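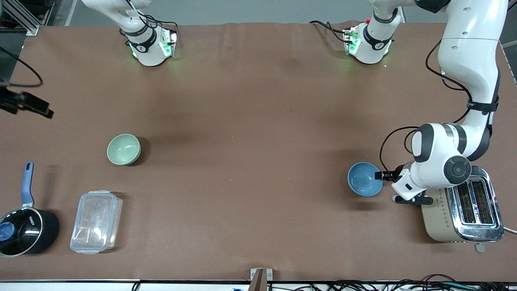
Gokik足球播客新一季八月回归,这回我们要给教练的嘴打分

大家好,我是Janaína Toledo,Gokik的主编,也是《赛后三分钟》的主持人。公关同事本来给我写好了一份很端庄的新闻稿,我读了两遍,还是决定自己来写(对不起啦,稿费照付)。

先说正事:《赛后三分钟》第二季八月上线,一共11集,每集只聊一件事,就是主教练在赛后发布会上到底说了什么,以及他为什么偏偏要在那个时候说。

第一季做完以后,听众来信里问得最多的一句是:“你们能不能少聊阵型,多聊聊那个输了球还怪草皮的?”能,当然能!我自己也爱听这个。球赛看完了,电视一关,我脑子里转的常常还是教练板着脸讲的那句“我不想谈裁判”,然后他接着谈了七分钟裁判。

所以新一季我们做了一份榜单,名字叫“嘴硬指数”。编辑部翻了47场发布会的录音,把教练们的说法归了归类:怪赛程的、怪风大的、怪球童递球太慢的、夸对手夸到让人起疑的,还有一种我个人最喜欢,什么都不怪,只是长长地叹一口气,然后问下一个问题是谁的。每一类都有单独的一集,赛程那一类材料太多,剪了上下两集,剪的时候我们还吵了一架,我输了,所以下集比我想要的短。

打分怎么打?满分93分。为什么是93,因为第一版评分表加起来就是这个数,大家用顺手了,懒得改。分数由三部分组成:理由有多离谱,语气有多诚恳,还有下一场比赛之后他会不会把同一个理由再用一遍。最后这一项占的比重最大,我觉得很公平。联赛里有几位在这一项上的稳定性,比他们的后防线强多了。

固定搭档还是Kramer。听过第一季的朋友知道,他是那种0比4落后还要说“控球率不错”的人,跟他录节目,我的血压比看德比还高。不过这一季他准备得真的很认真,第三集里他替一位被骂惨了的教练辩护,讲得我差点倒戈。差点而已。

声音制作这次交给了Gruvum工作室,片头重新写了曲子,背景里那段看台的嘈杂声也换了新的。上一季有人抱怨看台声太大,盖住了我说话,这个我们改了。也有人抱怨我说话太大,盖住了看台声,这个恕我无能为力。

节目照旧免费,在Gokik网站和Atum音频应用上都能听到,早上七点更新,赶得上大家挤地铁。Atum的会员可以提前听到其中2集,另外还有未剪辑的录音室闲聊,里面有Kramer试图解释越位规则的完整版,请做好心理准备。

我们也在征集听众的投稿:你主队的教练说过哪句话让你记到现在?文字、语音都行,最长可以到两分钟。再长我也会听,但Kramer肯定要剪。请注明球队和赛季,骂人的话请自己先消一遍音,我们的剪辑师已经很辛苦了。选中的投稿会在每集结尾播出,也会计入年终的“嘴硬指数”总榜。

顺便回答几个同行朋友已经来问过的问题。会不会请教练本人上节目?发了邀请,有一位回复说“我不想谈这件事”,我把它打印出来贴在了录音室门上。会不会聊女足联赛?会,第五集整集都是,那位教练的冷幽默我能听一下午。会不会聊转会传闻?不聊,窗口关了再说。

媒体朋友需要试听片段、节目封面或者想约采访,请通过Gokik网站的媒体页面联系编辑部,注明“赛后三分钟”。采访我最好约在下午,上午我在剪片子,脾气不太好。

Janaína Toledo
Gokik主编、《赛后三分钟》主持人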